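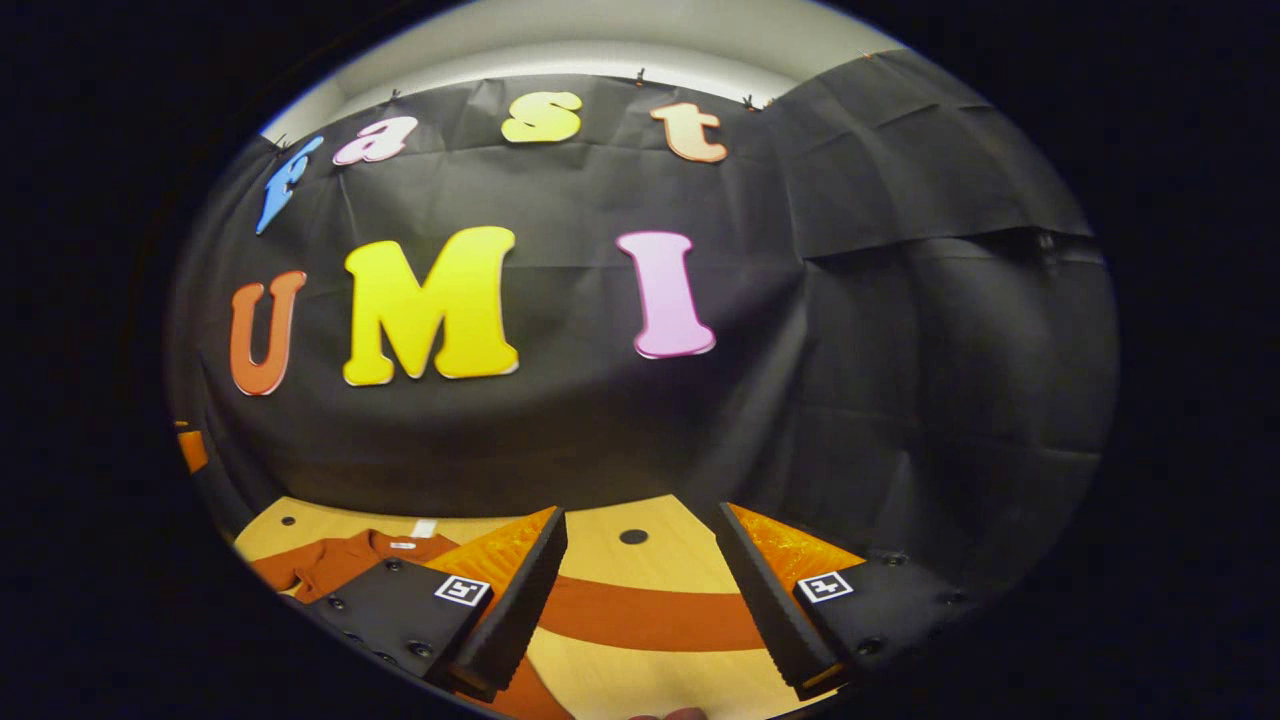
Lidia Paper Scissors, 5 inch blade

$46 a pair, shipping included in the lower 48

I've been selling scissors out of Endance for a good while now, and the Lidia is the pair I'd keep if you made me give up all the others. It's a paper scissor, first and last. The blades are slim, the points meet all the way to the tip, and the handles are big enough that I can get three fingers in the lower loop without pinching (I have wide hands, and most craft scissors feel like they were made for a doll).

I started stocking them after a teacher brought a pair into the shop to be sharpened. I tried them on some scrap cardstock before handing them back and then spent half the afternoon cutting out spirals when I should have been doing the books. I wrote to the maker that same evening!

What they cut well

Construction paper, poster board, cardstock, tissue, wrapping paper, thin craft foam. Curves are where they shine. Keep your cutting hand almost still, turn the paper with the other one, and the blade just follows the line. If you cut letters for bulletin boards or banners, the insides of the a's and e's are so much easier with a fine tip. I poke a small hole in the middle, slide the point in and work outward to the pencil line.

They'll handle ribbon and felt too, though I'd rather you didn't. Get a second pair for cloth. Paper is rough on an edge and after a season of cardstock you'll notice it snagging on anything woven.

What they don't cut

Wire, zip ties, corrugated boxes, or the plastic shell that batteries come in. I've had pairs come back with a notch in the blade, and the note always says "no idea how this happened." I can grind a small notch out. A big one means a new pair.

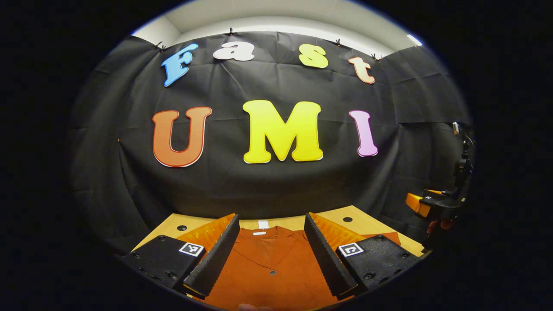
Handles come in two sizes. Regular fits most people. Large has a longer lower loop and adds a little weight, and it's the one I use myself. There's a left-handed version as well – a true left, with the blades reversed, so you can see your line. If you're left-handed and have spent your life fighting ordinary scissors, give yourself a day or so to get used to it. A customer of mine hated hers until the second evening and then ordered another for her daughter.

The pivot is a screw you can adjust with a small flathead. They leave here set a bit on the tight side, and they loosen up with use. To check the tension, hold one handle with the points up, lift the other and let go. The blade should swing down about a third of the way and stop. If it drops shut, give the screw a tiny turn. I mean tiny! Folks crank it half a turn and then tell me the scissors are stiff.

Looking after them

Wipe the blades after anything sticky. Tape gum is the worst of it, and a dab of rubbing alcohol on a rag takes it right off. One drop of light oil at the pivot every couple of months, open and close them a few times, wipe off the extra. Please don't put them in the dishwasher.

Don't cut sandpaper to sharpen them either. I know it's all over the internet. Mail them to me, I do the first sharpening free and after that you just cover the postage both ways. I try to turn them around in 5 working days, but October gets crowded with everybody making decorations, so send them in before then if you can.

How they compare

People ask me about the Calloway a lot. It's a good scissor, heavier, with a longer blade, and for straight cuts through a stack I'd pick it over the Lidia. It's clumsy in tight corners. The Silico has soft grips that are kinder to sore thumbs, but the points are blunt and you can't start a cut in the middle of a sheet. I carry all three and I'm happy to talk you through them on the phone.

To give you some idea of how long an edge lasts, I kept track with my own pair last year. I went through almost 1000 sheets of cardstock before I felt I needed to touch them up, and they were still cutting at that point, just not as cleanly at the tips.

In the box

One pair of scissors, a cardboard tip guard, and a card with my sharpening address on it. The tip guard is flimsy – I keep meaning to find a better one. A scrap of folded felt with a rubber band does the job.

Schools and classrooms

I can do a lower price on orders of 10 or more, and purchase orders are fine. These are sharp, pointed adult scissors, so they're for the teacher's desk and not the kids' bins. If you need blunt tips for students, write and I'll tell you what I'd buy.

Stock

Regular and large are on the shelf and go out the next morning. Left-handed pairs are back in after a long gap. The shipment was only 200 and I don't know yet when I'll get more.

Questions go straight to me, Isauro Xolalpa, at the shop number. Mornings are best, the grinder's usually running after lunch and I don't hear the phone.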